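ドロドホルム校 ロボット実習クラブ
クラブについて
最終更新 2020-09-09

ホーム/活動/クラブについて/入会/連絡先

はじめに

ドロドホルム校ロボット実習クラブのページへようこそ。このクラブは、学校の授業のあとに集まって、ロボットアームに家の中の仕事を教える生徒のグループです。競技会に出る年もありますが、毎日の活動の中心は、机の上で同じ仕事を何度もくりかえし、その記録を読んで、次にどうするかを相談することです。

私は顧問のテオドル・ホーヴランド(Teodor Hovland)と申します。日本語は大人になってから勉強しました。このページの文章は私が自分で書いていますので、固い言い方や、少し変な言い方が残っているかもしれません。生徒が読んで直してくれましたが、意味が通じるところはそのままにしてもらいました。間違いを見つけた方は、どうぞ連絡先までお知らせください。

クラブができるまで

最初は、ニーベリ先生の物理の授業の中の、短い実験でした。モーターを一つ動かして、角度を測り、グラフをかくという内容です。グラフをかき終わった生徒が何人か教室に残って、このモーターで消しゴムをつかめないかと相談を始めました。その日は消しゴムをつかめませんでした。次の週もつかめませんでしたが、残る生徒は増えました。それで、学校に正式な申し込みをして、クラブになりました。

はじめの部室は、倉庫の一部を使わせてもらったものでした。冬は手袋をはめてキーボードを打ちました。今は北校舎の223号室を使っています。部屋は広くありませんが、鍵のかかる棚があり、装置を毎回片づけなくてもよくなりました。これは私たちにとって大きな変化でした。前は、準備と片づけで活動時間の半分がなくなっていたからです。

机の位置が毎日変わらないので、昨日の記録と今日の記録を比べることもできるようになりました。

今年の課題「買い物袋」

今年の課題は「買い物袋」という名前です。二本のアームで布の袋を扱い、果物や野菜やお菓子を決められた場所に移します。人間には簡単な仕事です。しかし布の袋は形が決まっていませんので、ロボットには大変です。かたい箱でしたら、一度位置を覚えればだいたい使えます。布の袋は、置くたびに口の向きも、持ち手の落ちる場所も違います。

この課題を選んだのは生徒です。案は4つありました。積み木、食器、タオル、買い物袋です。私は積み木がよいと思っていました。投票の結果は買い物袋で、私の案には一票も入りませんでした。
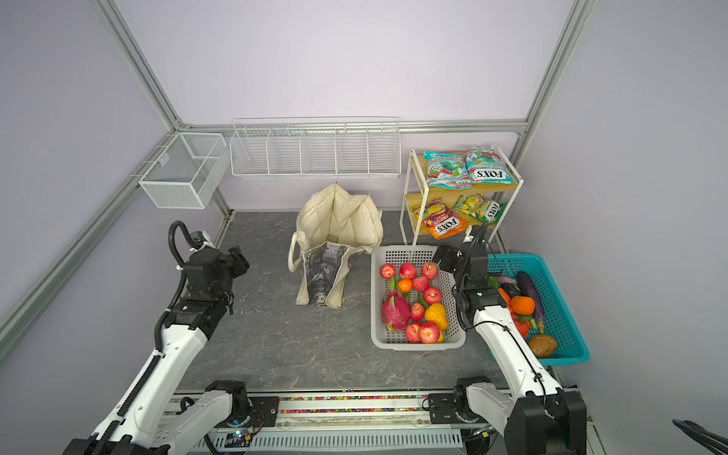
課題のルールは、学期のはじめに全員で書きました。最初の紙は一枚でしたが、質問が出るたびに長くなり、今は綴じてあります。いちばん長く話し合ったのは、品物の分け方の部分です。白いかごを果物、青緑のかごを野菜と決めれば終わりだと私は思っていました。ところが、りんごと同じ白いかごに黄色いピーマンが入っている配置も作りたい、という意見が出ました。家の買い物では、果物と野菜がまざるのは普通のことだからです。そこで、かごの色は最初の置き場所を表すだけで、種類は表さない、とルールに書き足しました。お菓子は木の棚板の二段の棚に置きます。後ろの壁のワイヤーの棚は五つに区切ってあり、どの区切りに何を置くかは、回ごとに指示カードで決めます。

指示カードは生徒が書きます。はじめのころのカードには「いい感じに入れる」と書いてあるものがありました。今は、品物の名前、元の場所、移す場所の順に書くことになっています。書き方をそろえると、カードを書いた人が休みの日でも、ほかの人が作業を続けられます。

どのように活動しているか

活動日は、はじめに前回のノートを声に出して読みます。読む人は順番で決まっています。そのあと、その日の係を決めます。操作の係、配置の係、記録の係、安全の係があります。安全の係は停止ボタンのそばに立ち、ほかの仕事はしません。スマートフォンも見ません。この係は退屈だと言われることが多いのですが、なくすことはできません。

操作の係は、アームを人の手で導いて、仕事の手本を作ります。上手な手本だけを集めるのではありません。つかみ直した手本も、途中で止めた手本も、印をつけて残します。はじめは、失敗した回を消してしまう生徒がいました。気持ちはよく分かります。私も学生のとき、実験ノートの失敗したページをのりで貼り合わせたことがあります。

先学期の終わりまでに、保存した手本は994回になりました。千回になったらケーキを食べるという約束があり、学期の最後の日にみんなで急いだのですが、時間が足りませんでした。ケーキは今学期になりました。

配置の係は、毎回、品物の位置を少し変えます。りんごの向きを変えたり、袋を斜めに置いたりします。ここで意地の悪い配置を考える生徒と、やさしい配置を作る生徒に分かれます。どちらの配置も必要ですので、係は毎回交代します。

記録の係は、カメラの映像が全部保存されているかを確かめて、ノートに一行書きます。一行でよいと言ってあるのですが、長く書く生徒もいます。去年のノートには、なすの置き方について二ページ書いたところがあります。なすは長くて曲がっていますので、かごの中で下にある物を押さえてしまうのだそうです。図もついていて、とてもよいページです。

袋の持ち手を引っぱる作業は、特に人気があります。片方のアームで持ち手をつまんで、もう片方はかごの上で待たせる、というやり方を最初に試したのは下級生でした。上級生は、二本とも袋に使うほうが早いと考えていました。どちらが早いかは、まだ決着がついていません。
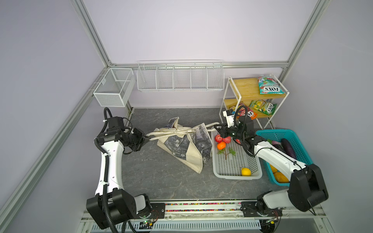
ウルニッツ大会とソスタム校との交流

毎年、ウルニッツで地域の学校のロボット大会があります。私たちは二回出場しました。最初の年は、会場の机が学校の机より低いことを知らず、アームの台の下に教科書を積みました。化学の教科書がちょうどよい厚さでした。順位は下から二番目でしたが、審査の方がノートをほめてくださり、生徒はその日の帰りの電車でずっとその話をしていました。

二回目は、準備の時間に電源の延長コードが足りなくなりました。隣のブースのソスタム校の皆さんが貸してくれました。返しに行ったとき、こちらの生徒とあちらの生徒が話を始めて、集合時間に遅れました。それから交流が続いています。

ソスタム校のクラブは、車輪で走るロボットを作っています。私たちの机の上の仕事とは種類が違いますが、困ることは似ています。ケーブルが引っかかること、照明が変わるとカメラの見え方が変わること、大会の前の晩に設定を変えたくなることです。年に一度、お互いのノートを交換して読みます。ソスタム校のノートには表が多く、私たちのノートには絵が多いです。

道具と品物について

品物は、果物と野菜の模型をよく使います。食べ物をむだにしないことと、毎回同じ重さで練習できることが理由です。模型には葉や枝のついたものもあります。葉はとても困ります。りんごをつかむつもりで指を下ろすと、葉がいっしょに動いて、隣の物の場所まで変わるからです。葉を切ってしまう案も出ましたが、反対が多く、そのままにしてあります。

お菓子の袋も課題に使います。お菓子の袋は、持つ場所によって形が変わります。端をつまむと回ってしまい、真ん中を強くつかむとつぶれます。課題に使っている袋を開けて食べることは禁止です。この規則は、理由があって紙に書いてあります。

カメラは、作業台の横のものと、手首のものがあります。生徒は手首のカメラの映像をよく見ます。人間の目で見る机と、手首から見る机はかなり違います。かごの上まで来ると、画面のほとんどが果物になり、袋は端に少し見えるだけになります。操作の係が「袋はどこですか」と聞き、隣の人が指で教える、ということがよくあります。

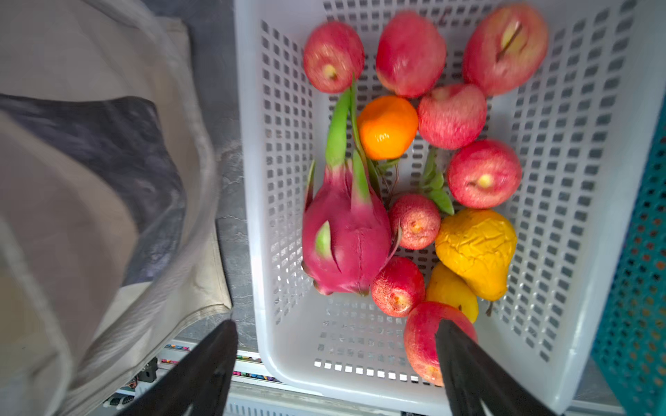
そのため、操作の係になったばかりの生徒には、まず画面だけを見る練習をしてもらいます。アームは動かしません。配置の係が品物を一つ動かし、画面を見ている人が、何が動いたかを言います。簡単な遊びのようですが、これをした生徒としなかった生徒では、あとの操作の落ち着き方が違うと私は感じています。測ったわけではありませんので、これは私の感想です。

同じ色の物が並ぶと、見分けるのに時間がかかります。赤いりんごが多い日には、指示カードの「りんご」という言葉だけでは、どのりんごのことか分かりません。生徒は「上の段の左のりんご」「茎が見えるりんご」のように書くようになりました。言葉の練習にもなっていて、国語の先生に見せたところ、喜んでくださいました。私の日本語の練習にもなりました。「へた」という言葉は、このクラブで覚えました。

道具の修理は、できるだけ自分たちでします。ねじの箱は大きさごとに分けてあります。分けてあるはずですが、学期の終わりにはいつもまざっています。休みの前の最後の活動日は、ねじの箱の日です。

部員と卒業生

部員は、機械が好きな生徒だけではありません。絵をかく生徒、文章が得意な生徒、とにかく片づけが好きな生徒がいます。プログラムを書いた経験は必要ありません。入ってから覚えた生徒のほうが多いです。

クラブができてから今までに、ほぼ160人の生徒が活動に参加しました。一学期だけの生徒も、卒業まで続けた生徒もいます。卒業生は、工業の学校に進んだ人も、看護の勉強をしている人も、パン屋で働いている人もいます。パン屋の卒業生は、生地も布の袋と同じで形が決まらないから大変です、と手紙に書いてくれました。ケーキはこの人に頼む予定です。

九月の公開日

September Open Room という名前で、九月に部室を公開しています。英語の名前は生徒がつけました。日本語では「九月の公開日」と呼んでいます。家族の方、近所の方、入会を考えている方が来てくださいます。見学の方には、指示カードを一枚書いていただきます。そのカードのとおりに品物を動かせるか、その場で試します。

小さいお子さんの書くカードは、とても勉強になります。「ぶどうをかごに」と書いてくれたお子さんがいましたが、そのとき部室にぶどうはありませんでした。ない物を頼まれたときにどうするか、私たちは考えたことがありませんでした。そのあと、ルールの紙がまた一枚増えました。

公開日には、手首のカメラの映像を大きい画面に出します。品物を袋に入れる作業は、横から見ると袋の中が見えませんので、見学の方にはこの映像のほうが分かりやすいようです。持ち手が口の上にかぶさったときは、そこで止めて、次にどう動かすかを見学の方に聞くこともあります。答えは人によって違います。先に持ち手をどけるという人もいれば、品物で押しながら入れるという人もいます。 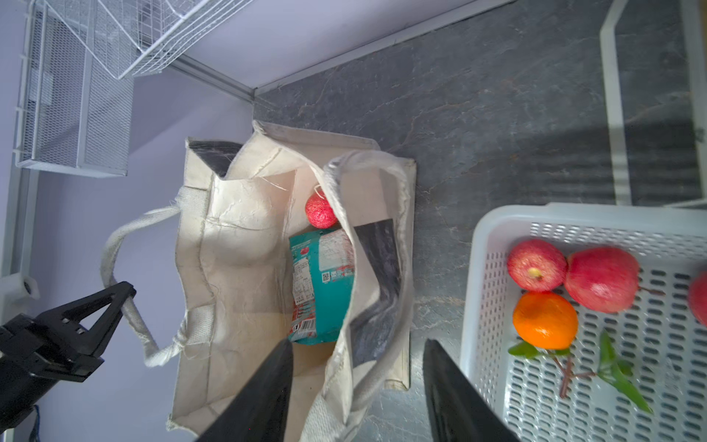
手首のカメラの映像。布の袋の中に青緑色のお菓子の包み、右のかごにりんごとオレンジ。

クラブで大切にしていること

ノートに書くこと。分からないときに、分からないと言うこと。ほかの人が操作しているときに、後ろから急に声をかけないこと。この三番目は、生徒が自分たちで決めました。私もよく注意されます。

失敗した人を笑わないことも決めてあります。ただし、失敗した人が自分で先に笑ったときは、いっしょに笑ってもよいことになっています。

大会の成績は、よければもちろんうれしいです。しかし、大会のために普段の記録を休むことはしません。一度休んだ年があり、そのあと何をどこまでやったか分からなくなって、もとに戻るまで長い時間がかかりました。

入会を考えている方へ

入会は学期の途中でもできます。まず一度、活動を見に来てください。見学のときは、髪の長い方は結んで、長いひものついた服は避けてください。安全の係が部屋の入口で説明をします。係の説明が終わるまで、黄色い線の中には入れません。

入会届は223号室の入口の箱にあります。保護者の方の署名が必要です。会費はありませんが、ノートは自分で一冊用意してください。大きさは自由です。

ほかの学校の方で、私たちのルールの紙や指示カードの書き方を使いたい方は、ご連絡くだされば写しをお送りします。使ってみて困ったところがありましたら、教えてください。ソスタム校からは、もう二度、直したほうがよいところを教えていただきました。

連絡先

ドロドホルム校 北校舎 223号室
ロボット実習クラブ 顧問 テオドル・ホーヴランド
お手紙は学校の事務室あてでも届きます。封筒に「ロボット実習クラブ」とお書きください。お返事は、試験の期間中は遅くなることがあります。

関連ページ
課題「買い物袋」のルール/指示カードの書き方/ウルニッツ大会の報告/ソスタム校との交流ノート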